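21st September

I finished Kanuvetti last night, or got as far as the game lets you before it starts you round again. My save file says 1,114 in-game days. I don't know how that compares with other people and I haven't looked it up.

For anyone who hasn't come across it, Kanuvetti is a trading game set on a chain of river towns. You have one boat, a crew you hire and lose, and a ledger. You buy salt in one place and sell it in another. The studio is Tapsell, who made a couple of puzzle games before this, and it's published by Unditz. I bought it in May, played it for a fortnight, got annoyed and left it alone until the big patch came out. I want to write about that patch, as I've seen a lot of complaints and I think some of them are right.

The main change is to prices. In the old version each town had a fixed list of what it wanted, and the numbers moved up and down within a narrow band. Once you'd worked out the four good routes you could run them forever. I used to go up to Fevstead with lamp oil, come back with timber, and do the same thing again while listening to the radio. It made money every time. It was also the reason I stopped playing.

Now the towns remember. If you bring oil to Fevstead three trips running, the price drops and stays down for a good while, and another trader may start bringing it as well. You can see the other boats on the river and sometimes you can see what they've got on deck. I like this a lot. It means I look at the screen when I'm travelling, and I didn't before.

The part I don't like is the loans. You used to be able to borrow from any harbour office and pay it back at any other. After the patch you have to return to the one you borrowed from, and the interest is added each time you dock anywhere. On paper that's reasonable. In practice it punishes you for stopping at small places, and the small places are the best thing in the game. There's a landing below the weir with two houses and a woman who buys broken clocks. I skipped it for most of my second run, simply to avoid the charge.

I lost a boat to this. I'd borrowed to replace the hull, got caught by the autumn floods on the wrong side of the locks, and by the time the water went down I owed more than the boat was worth. The game took it and gave me a rowing boat with 20 coins in the box. I was cross for an evening. Then I played on with the rowing boat, and it was probably the most interesting stretch I had. You can get into side channels that the bigger boats can't, and a few of the towns have a second market on that side that I'd never seen.
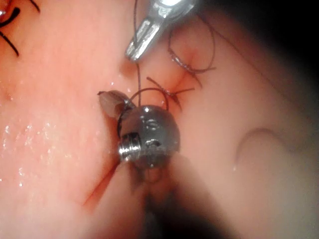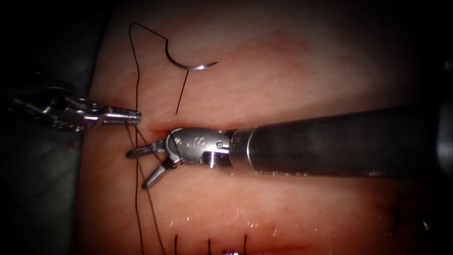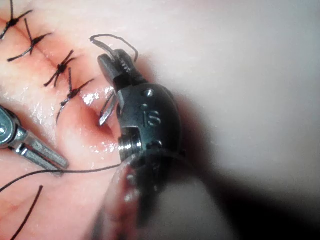
Graça Veloso left a comment under my last post to say that the loans are fine and I'm playing too cautiously. Her view is that you should borrow early, as much as they'll give you, and stay within two docks of the lender until it's cleared. She also says the flood warnings are in the ledger if you read the harbour notes at the back, and that she has never lost a boat.

I went and checked, and she's right about the notes. They're on the last tab, in the same small type as the tide tables, and I'd never scrolled down that far. There's a line for each lock saying when the keeper expects to close it. I'd still say it ought to be somewhere easier to find. The tutorial spends a long time on how to rename your boat and never mentions that tab at all.

I'm less sure about borrowing early. I tried it on a fresh save this morning and got through the first winter with a better boat than I've ever had at that stage, but I did nothing except go back and forth between the same two harbours. That's the oil and timber run again with a different coat of paint on it. Perhaps it opens up later. I'll give it another few evenings.

Some smaller things about the patch, in no order:

- The map can now be left open while you're steering. Good.
- Crew members ask for their wages in conversation and the pop-up has gone. It takes longer, but I know their names now.
- Sorting the ledger by cargo still forgets your setting when you quit. It did this in May as well.
- The new music for the lower river is nice. The new music for the towns is the old music with a drum.
- Text is larger on a television. I'd like it larger still.
- Loading a save takes longer than it did, at least on my machine, which is old.

There's also the matter of the extra content. Unditz are selling a pack with 13 more cargo types and a harbour, and people are unhappy that it came out on the same day as the free patch. I haven't bought it. I don't mind paying for more game if I've finished the one I've got, but several of the new cargoes show up in the base game's price lists with a little padlock next to them, and I find that irritating. You're looking down a list for something you can sell and a chunk of it is an advert. Let me hide those rows and I'd have no complaint.

I'll carry on with the fresh save and see whether I can reach the estuary without a loan of any kind. If I do I'll put the route up. If anyone has managed to sell the bell from the flooded chapel, please tell me where, as I've been carrying it since the second summer and it takes up half the hold.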